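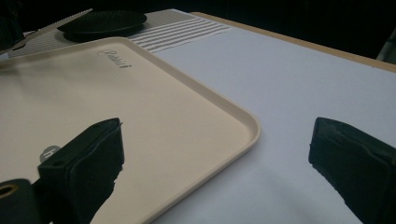
Serving Trays in the Student Dining Room: Project Report

Colton MacLeod and Horațiu Munteanu
Practical Design course, spring term

1. Background

The dining room in the Tremblay building uses plastic serving trays at lunch and at the evening meal. Students pick one up at the start of the line, carry it past the hot counter and the salad counter, and take it to a table. Most people never think about the tray unless something slides off it.

In March the kitchen told our class that it would be replacing part of its stock before the fall. We asked if we could look at the trays as our term project. The kitchen manager agreed and lent us six trays for the month of April, on the condition that they came back clean.

2. What we wanted to find out

We had two main questions. The first was how well a tray keeps cups and bowls in place when it is carried at a normal walking pace. The second was how easy it is to pick a tray up from a flat table, where there is no shelf edge to help get the fingers under it. We added a smaller question about cleaning after we talked to the dishroom staff.

3. The trays

The main tray in our study is large and made of beige plastic. Its surface is smooth and a little glossy. One corner is rounded and a raised lip runs along the edge, so the flat part in the middle sits lower than the rim. There is a small logo in script molded into the plastic near one edge, and a round gray sticker on the surface. We left the sticker on during all the tests, as it was there when we got the tray and we did not want to damage the finish.

We compared it with a shallower tray called the Gronell, which the kitchen bought a few years ago for catering. The Gronell has a lower rim and squarer corners. We had three of each.

4. Method

All the table work was done on a white tabletop in the Flalside workroom. We wiped the table before each session and checked that it was level in both directions.

For the carrying test, each person loaded a tray with one plate, one bowl, and one cup holding 200 ml of water, then walked the length of the hallway and back. We marked the starting position of the cup with tape and measured how far it had moved at the end. Any water on the tray was soaked up with a paper towel, and the towel was weighed before and after.

For the pick-up test, the tray was laid flat at an angle to the table edge, with one corner pointing toward the person. They were asked to lift it with both hands in whatever way felt natural. We wrote down where they put their hands and whether they had to slide the tray first.

Six people from our section took part. Each did both tests with both kinds of tray. Horațiu timed and wrote things down, and Colton set up the loads and did the measuring.

The plan was to run everything in one afternoon, but the hallway was in use until 4:30, so the carrying test was moved to the next session. By then one person had a sprained wrist and did only the pick-up test. Her carrying results are blank in the tables.

5. Results

Cups moved less on the beige tray than on the Gronell for four of the five people who did the carrying test. For the other person there was no clear difference. Spills were small with both trays and mostly happened at the turn at the end of the hallway. On the beige tray the spilled water stayed inside the rim every time. On the Gronell it ran over the edge twice.

Picking up was harder to judge. Most people got hold of the beige tray by the lip at the sides and lifted it without sliding it. With the Gronell, people tended to pull the tray to the table edge first – the low rim gave them very little to hold. Two people said the beige tray felt too wide for them when it was loaded.

The dishroom staff preferred the Gronell. They said food collects where the rim meets the flat part on a deeper tray, and that it needs a second pass with the brush. We tried this with dried tomato sauce and got the same result.

6. Problems with the work

Five people is a small group for the carrying test, and all of them are close in age. We also did not test wet trays, and trays often come out of the dishroom still damp at the busiest part of lunch. The kitchen scale reads only to the nearest gram, so the spill weights for the smallest spills are not very useful.

7. What we suggest

We suggest that the kitchen keep the deeper, rimmed shape for the main line and use the Gronell for catering, where trays are carried short distances. If new trays are ordered, a slightly narrower size should be tried. The Bruduvbridge campus already uses a narrower one and has offered to lend a few next term.

The trays were washed and returned at the end of April. Our data sheets and the hallway plan are in the project folder in room 709.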